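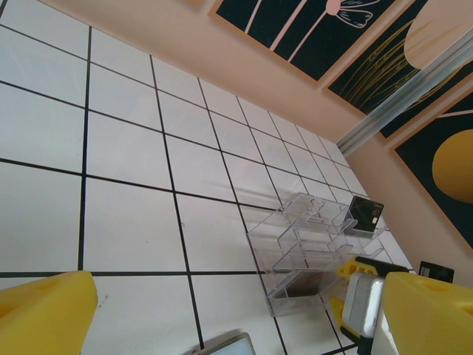

Nemham House refurbishment
Progress report to the Praser Fund
22 May 1999

This report covers the work done since our last return in January. It deals with the tiled display room, the small front room known as Tendby, and the money spent so far. The store room was reported on last time and is finished.

Display room

The tiling is complete. We used plain white square tiles with dark grout, as set out in the application. The first batch came from Pal and was short, and the second delivery took longer than we had been told. This put the work back by 4 weeks. The grout was changed from pale grey to dark after we looked at samples, at no extra charge. It shows the marks less and the lines help when setting things out straight.

The walls have been painted a pale peach pink. Two coats were allowed for and a third was needed, as the old green showed through. We had enough paint left from the entrance to cover most of it.

The framed pictures are up. They are plant and flower designs and simple shapes on dark backgrounds, in thin light-coloured frames, and they stand out well against the pink. We had planned to hang them in the corridor but the light there is poor. The fixings are the locking type the insurers asked for.

We have also started on the stands for small objects. A clear acrylic one with stepped levels was chosen over the painted boxes in the original plan. It lets the tiles show through and does not compete with what is put on it. The steps are deep enough for the thimbles and the smaller tins. The larger tins will need something else, and we are looking at a single flat riser in the same material. Dusting is a concern with clear stands, as every fingerprint shows. We have bought soft cloths and added this to the weekly cleaning list.

Tendby room

Less has been done here than we hoped. The floor has been lifted in one corner and the joists are sound, but the skirting on the outside wall is damp and has to come off. The builder is due to return once the gutter above has been mended. Until then we are keeping the spare chairs and the boxes of labels on the dry side.

We do not expect to open this room with the other one. It can be shut off without affecting the way round the building.

Labels and opening

Text for the labels has been written for around 200 objects. It still has to be checked and set in a larger type size, following comments from visitors at the last open day. Printing has been quoted for and is within budget.

Costs

The third coat of paint and the extra fixings came to 400 pounds together, and this has been met from the contingency. The acrylic stand cost 50 pounds less than the painted boxes. No other changes to the budget are asked for at this stage. Receipts are attached.

Next steps

Order the flat riser for the larger tins.
Finish checking the labels and send them to print.
Mend the gutter, then remove and replace the skirting in Tendby.
Agree an opening date for the display room with the Fund.

We would be grateful for the second payment on receipt of this report, so that the printing can be ordered.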